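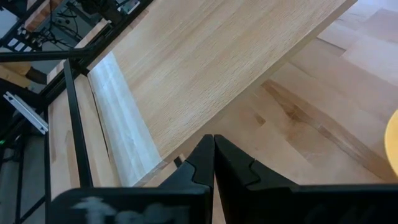
OPINION / SHOP FLOOR

I'll say it: most of us fuss over the wrong end of the robot. We'll spend a whole Sunday tuning grip force on the Ezzat cell and then leave the cables in a tangle behind the frame, which is exactly how ours looks. Guilty!

My vote goes to the fingers. The two black ones on our gripper meet at the tips, and I check that seam before every board job — pale wood on a butcher-block top is hard enough for a wrist camera, especially with bright light bleaching one edge. Chiharu Hosoda thinks I should fix the lighting first. Fair point, but a lamp takes me 2 minutes to move, and crooked fingers cost me 116 scrapped picks last October.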